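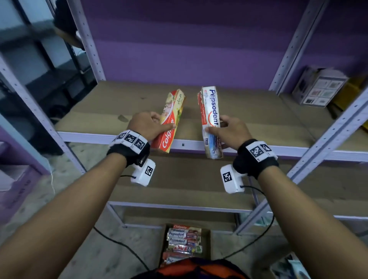
Can a machine stock your shelves yet?

I get asked this more than anything else these days, usually by someone who has just seen a video of a robot folding a towel and wants to know why they are still doing their own. So let me tell you where I've landed, for what it's worth, after 17 years of running stockrooms and a good long spring of reading up on the subject (my family has been very patient).

Not yet, I'd say, but closer than I thought back in April.

Take toothpaste. You reach into a carton, pull out a box, turn it so the name faces the shopper and set it on the shelf, and you can do it with one box in each hand while thinking about lunch. A machine has to find the edge of each box, squeeze hard enough to lift it and gently enough not to crush it, and then cope when one comes up with a crumpled corner or the brand changes halfway down the carton. Costel Begović, who looks after the aisles at our Sasholm store, timed himself on a carton of 18 and was done in under two minutes. The best demonstration I've watched took eight, and it dropped two!

Spyros Popescu over at Plunberg is more hopeful than I am. He thinks the same hands that learn shelves will be emptying dishwashers before long, and he'd like to be first in line. I told him I'd settle for one that breaks down the cardboard afterward. If you've tried any of these gadgets at home or at work, do write and tell me how it went, good or bad. I'll print the best letters in the next issue.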